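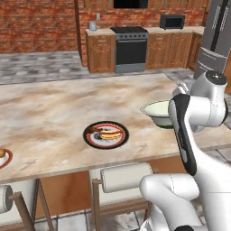

Why must we practise in a kitchen that does not exist, a student in the first Puken class wanted to know, when there is a real arm in the cupboard of the school? The question was fair, and this chapter begins with it.

Chapter 4
The Kitchen Task

In Chapter 3 you moved the arm to points in free space. There was nothing near it to hit. Now the arm works at a table with dishes and food, and your program must know where each thing stands before the gripper comes close.

The kitchen is one of the two rooms in Skullo, the simulator used in all our club work at Drustinport. A bowl which falls on the floor in Skullo is back on the table after one key press. With the real arm we lose much of a lesson to cleaning and to setting the joints again, and the other teams wait. For this reason each team makes 30 runs in the simulator before it asks for time on the real arm.

By the end of the chapter your team should be able to:

read the position of a plate or a bowl from the scene list;
choose a point above the rim from which the gripper can go down safely;
lift the bowl and put it down again without touching the plate with the hot dog;
write each run in the team log, also the failed ones.

The last point is often forgotten. In the Nam project, which you will meet in section 4.5, a team kept a log of 46 runs and found from it that their approach was too low in nearly every failure. They had been changing the closing speed for two weeks.

4.1 Before you start

Work in pairs. One student writes the commands and the other reads them aloud before they are sent. Change the roles after each run. Open the kitchen room, but do not move the arm yet. First turn the view until you can see the bowl from the side, and draw in your notebook the path you want the gripper to take.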